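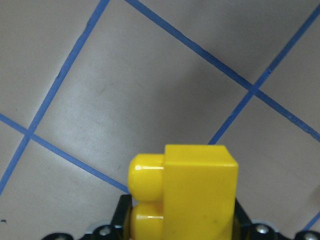 Firnier : la ludothèque rouvre mercredi, avec des horaires élargis

Fermée depuis le printemps pour travaux, la ludothèque de Firnier rouvre ses portes mercredi à 14 h. Entrée libre toute la journée, inscription sur place. Les anciennes cartes restent valables jusqu'en octobre, inutile de les refaire avant.

Le chantier a pris du retard. Prévu pour six semaines, il en aura duré 16, la faute à une fuite découverte sous l'ancien plancher, côté rue Dalgleish. Il a fallu tout déposer, assécher, reprendre l'isolation. Pendant ce temps le prêt continuait tant bien que mal à l'annexe de Burnum, deux matinées par semaine, avec un choix réduit et pas mal d'attente au comptoir.

Côté pratique, l'entrée se fait maintenant par la cour. Rampe pour les poussettes et fauteuils, local fermé pour les vélos, toilettes refaites. Le coin des tout-petits passe au rez-de-chaussée, les jeux de société montent à l'étage avec les tables. Pas d'ascenseur pour l'instant - il est au budget de l'an prochain, dit la mairie. En attendant, on peut demander qu'un jeu soit descendu.

Les collections ont été triées pendant la fermeture. Boîtes incomplètes, puzzles abîmés, piles qui ont coulé : une bonne partie est partie au recyclage. En échange, 88 nouveautés arrivent en rayon, surtout des jeux coopératifs et des jeux de construction pour les moins de quatre ans, très demandés d'après l'équipe. Une étagère de jeux en gros caractères aussi, pour les malvoyants.

Les tarifs bougent un peu. L'abonnement familial passe à 14 euros par an pour les habitants de Firnier et de Mernby, le double pour les autres communes. Gratuit pour les assistantes maternelles et les écoles. Trois jeux par carte, trois semaines, prolongation possible une fois par téléphone. Pièce perdue : on la signale, pas d'amende au premier oubli.

Nouveaux horaires : mardi et vendredi de 16 h à 19 h, mercredi de 10 h à 18 h, samedi matin de 9 h 30 à midi. Le samedi matin est une nouveauté, demandée depuis longtemps par les parents qui travaillent. Essai jusqu'aux vacances de Noël, on verra ensuite selon la fréquentation.

Une soirée jeux est anoncée pour le premier vendredi du mois, dès 20 h, réservée aux adultes et aux ados. La salle peut accueillir environ 100 personnes, il vaut donc mieux s'inscrire. Chacun apporte de quoi grignoter, les boissons sont fournies.

L'annexe de Burnum ferme samedi à midi. Les jeux empruntés là-bas peuvent être rendu directement à Firnier, y compris dans la boîte de retour de la cour, sauf les grandes boîtes qui ne passent pas.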